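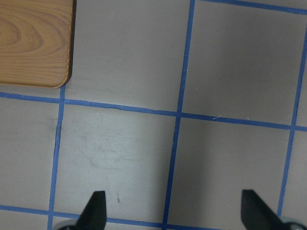
4. Insert shots and the quiet parts of the films

4.1 What was coded

The previous section dealt with the scenes that viewers named as frightening. This section deals with the material between them. All eight features in the Vullonside set spend a large share of their running time on events that are not frightening in themselves. People drive to work, cook, fold clothes, wait for a phone call. Reviews tend to pass over this material or treat it as pacing, a word that reviewers use for several different things. We wanted to look at one part of it closely, the insert shot, which turns up in every film in the set and can be coded without much argument.

We define an insert as a shot with no face in it, in which an object or a small part of a room fills most of the picture, and which comes between two shots of the same continuous scene. A hand may be present. A shot of a house from the street is not an insert under this definition, and neither is a shot of an empty hallway, even when it is used in a similar way. Screens were a problem. A close view of a phone showing a message was coded as an insert, but a shot that consisted entirely of footage playing on a television was left out, on the grounds that viewers seem to take it as a scene of its own.

Under this definition the two coders found 808 inserts across the set. They worked separately and met after each film to settle differences. Most disagreements concerned where an insert ended when the camera moved from an object up to a person. We settled on the first point at which any part of the face could be made out. This rule shortens some shots that feel long when watched at normal speed, and readers comparing our lengths with other counts should keep it in mind.

Each insert was given a start and end point, a short plain description of the object, and a code for what the object does in the story. Three codes were used. An object is "active" if a character uses it or reacts to it in the same scene. It is "held over" if it matters in a later scene but has no part in the present one. It is "plain" if it does neither. The plain code was applied only after the whole film had been watched, and the coders went back over it a second time to catch objects whose later use was easy to miss.

4.2 Plain objects

We had expected plain inserts to be rare. A low-budget production has limited shooting days, and a close shot of a thing that never matters is an obvious place to save time. In fact plain inserts were common in six of the films, and in Kalley, the cheapest production in the set, they outnumber the active ones.

What they show is ordinary. Kitchen surfaces, door handles, parts of furniture, food being prepared, rugs, light switches. Figure 1 gives an idea of how little such a view needs to contain: part of a wooden board with visible grain and a rounded corner, lying on a light-gray surface marked off with strips of blue tape. Nothing about a board of that sort is threatening, and it would be hard to argue that it stands for anything. The inserts we coded as plain are at this level of interest or below it.

Figure 1. Wooden board with rounded corner, partial view, on a light-gray surface with blue tape.

There are several possible reasons for including shots like these. The first is practical. An insert lets an editor join two takes that do not match, or drop a line of dialogue without a visible jump. Many plain inserts in the set fall at points where the sound of a conversation continues without a break, and this would fit a repair of that kind. We have no access to the editing records for most of the films, so we cannot say how many were used in this way. For Kamell we were able to consult a late draft of the script, which calls for only a few of the inserts found in the finished film. That tells us the rest were added during or after shooting. It does not tell us why.

The second reason has to do with attention. Viewers of horror films know that objects shown in close view often return. A knife on a counter in the first part of a film is expected to be picked up in the last part. If every close shot of an object led to a later use, viewers would learn the pattern quickly and the important objects would give themselves away. Plain inserts hide the held-over ones among other things. A viewer who has been shown a chair leg, a sink, and a jacket on a hook has less reason to single out the cellar key.

A third reason is sometimes given in interviews and in publicity material, namely that close shots of household things make a home look strange. We find this harder to assess. Some of the plain inserts are framed or lit in a way that could be called strange, but many are not, and we did not find a way of coding strangeness that the coders could apply in the same way to different films. An early attempt, using a short list of lighting and angle features, was dropped.

4.3 Length and position

Plain inserts are on the whole longer than active ones. The difference is small in the opening parts of the films and grows toward the middle, and in the closing parts plain inserts almost disappear. This holds for all the films except Bautista, where they continue up to the final scene. Bautista is also the film with the fewest sudden loud moments, and the only one in the set that ends without the threat being shown.

The active inserts follow a more familiar course. They are short, they follow a look or a movement, and they become more frequent in scenes of pursuit. A drawer is pulled open, a hand closes on a torch, a bolt slides back. We have little to add to what has already been written on shots of this type. Held-over inserts sit between the two groups in length. They tend to come early, and in most cases the same object is shown at least once more before it is used.

We also looked at what comes directly after a plain insert. If these shots were used mainly to lower the viewer's guard, we would expect a frightening moment to follow more often than chance would allow. It does not. In most cases the scene simply goes on, and the next cut returns to the person who was on screen before. In Kalley there is one run of plain inserts that leads straight into a loud shock in the garage, and this run is mentioned in several published reviews. It is not typical of the film, and we suspect that it has influenced the way the film is described.

4.4 Viewer cards

At the Vullonside screenings each member of the audience was given a card and asked to write down any objects they remembered, along with anything they had expected to see again but did not. The screenings ran through October, and we received 900 usable cards. Cards left blank on both questions were not counted as usable.

Held-over objects were named most often, as one would expect, since by the end of the film the viewer has seen them used. Plain objects were named less often but were far from absent. On the second question, which asked about objects that did not return, they made up most of the answers. Viewers of Kamell wrote repeatedly about a blue casserole dish. The dish appears in two inserts and plays no part in the story. Some wrote that they had been waiting for it through the whole second half.

A few answers named objects that are not in the films at all. These were mostly knives. We take this as a sign that viewers fill in what they expect of the genre, and it is a reason to treat recall data of this kind with care.

The cards do not show that waiting for an object made the film more frightening for the people who were waiting. We asked for an overall rating on the back of the card, but too many people left it empty for the ratings to be compared. Those who did give a rating may differ from those who did not. A repeat of the exercise would do better to put both questions on the same side.

4.5 Limits of the count

The set is small and was chosen from a single festival program, so it reflects the taste of the people who put that program together. All the films are set mainly in private homes. A horror film set in a hospital or on a boat would offer different objects and perhaps a different use of them. The coding was done from the festival versions, and the version of Bautista now in general release is a little shorter. We have checked the scenes discussed here against the released version and found them unchanged, apart from one kitchen scene that has lost its opening shot.

The plain code also depends on the coders having noticed every later use of an object, including uses in the background of a shot. Any that were missed would make the plain group look larger than it is. Section 5 takes up the sound that accompanies these shots, beginning with the two films that have no music under them.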